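Skover: a tabletop tidying collection

README, please read before you unpack anything

Hello, and thank you for taking an interest in Skover. It began as a modest plan to keep a record of small things being put away on a table, the sort of odds and ends that gather on any flat surface in any house, and it has grown a good deal since then. There are now 507 sessions in it, sorted into 13 folders, and I have tried to keep the folders in an order that makes sense to someone who wasn't there.

Each folder is named after its main container. Clastitz is the bin folder and much the largest. Hutsuliak is the one for cups and mugs, and the rest are smaller and a bit of a mixture, so do have a rummage.
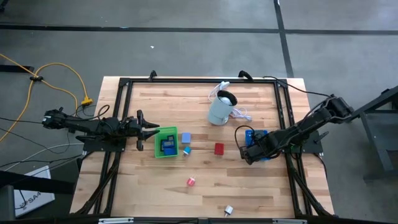 Océane Girard | Zudodgate | last revised Wed 7 September

What goes in the bin

The green bin is shallow and open at the top, and it takes the blocks and other blue bits and pieces first. Things don't have to lie flat. A blue piece resting diagonally in the bin counts as put away, and I would ask anyone adding labels to treat it so (we went back and forth on this in March, and I'm afraid the older notes still say otherwise in places). The pale blue cube and the red block are the easiest to follow by eye. The little cylinders are more of a nuisance: some stand up, some lie on their sides, and the label should say which, as it was at the start of the session.

What stays out

The grey cup with the handle is left where it stands, and so is the white ball in it. Please label the two together as "cup, with ball" and don't make a separate entry for the ball unless it has come out. The white cable by the cup stays on the table too. It is marked "not for tidying" throughout, even where it loops out across the wood a fair way.

Notes files

Every session has a short text file beside it, with the starting layout, the order things were picked up in and a line for anything else worth saying. Some of those last lines run on rather, and I make no promises about the spelling. In 12 sessions the order is missing altogether; they are listed in the file called gaps, and you may like to leave them out if order matters to your work.

Still to do

I want to split the Clastitz folder into 3 parts, and the colour names need evening out, as "pink", "red" and "pinky red" have all been used for the same small cylinder. If you spot others, do write and tell me. Corrections go into the next revision with your name beside them, if you'd like it there.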